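## Taller: bujes de barra estabilizadora y par de apriete en la Trastura 300

Boletín técnico de febrero, sección de chasis

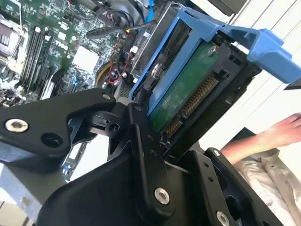 *Caddy azul con disco duro y pinza negra, junto al chasis abierto de un ordenador.*

Varios socios han preguntado por el ruido seco que aparece en el tren delantero de la Trastura 300 al pasar badenes a baja velocidad. En las unidades revisadas en el taller de Drorham, el origen estaba en los bujes de la barra estabilizadora y no en las rótulas, que suelen sustituirse primero sin resultado.

El buje de serie es de caucho partido, sin adherir a la barra. Con el uso se ovaliza el alojamiento interior y la barra gana holgura vertical. El síntoma es más claro en frío y con una sola rueda sobre el obstáculo. Para comprobarlo se deja el vehículo apoyado sobre sus cuatro ruedas, se sujeta la barra cerca de la brida y se tira hacia arriba y hacia abajo. Cualquier juego perceptible con la mano justifica el cambio.

Hay dos recambios disponibles:

- **Skurkasico, caucho.** Misma dureza que el original. Se monta en seco o con agua jabonosa. No admite grasa mineral.
- **Zawadzka, poliuretano.** Más rígido. Requiere la grasa de silicona incluida en el juego y reengrase cada 1000 horas de uso en pista. En calle transmite algo más de vibración al subchasis.

La abertura del buje debe quedar orientada hacia la parte trasera del vehículo. Las bridas se presentan a mano, con los tornillos sin apretar, y el apriete final se hace con la suspensión cargada. Si se aprieta con las ruedas colgando, el caucho trabaja con torsión permanente y el ruido vuelve antes de tiempo. Conviene reapretar a los 200 km.

Leokadia Kwiatkowski, que lleva la hoja de medidas de la sección, recomienda limpiar la barra con lija fina en la zona de contacto y medir el diámetro antes de pedir piezas. Hubo dos especificaciones de barra en el mismo año de producción y el número de bastidor no permite distinguirlas. Un buje de la medida superior entra sin esfuerzo en la barra delgada y reproduce la avería desde el primer día.

Las bieletas se revisan en la misma operación. Si el guardapolvo está rajado, se cambian las dos. La tuerca es autoblocante y no se reutiliza. Al aflojarla hay que sujetar el espárrago con una llave Allen para que no gire la rótula.

Quedan 7 juegos Skurkasico en el almacén. Los de Zawadzka se piden bajo demanda; el próximo pedido se cierra el miércoles. Indiquen en la solicitud el diámetro medido y si el coche monta subchasis reforzado, porque la brida es distinta.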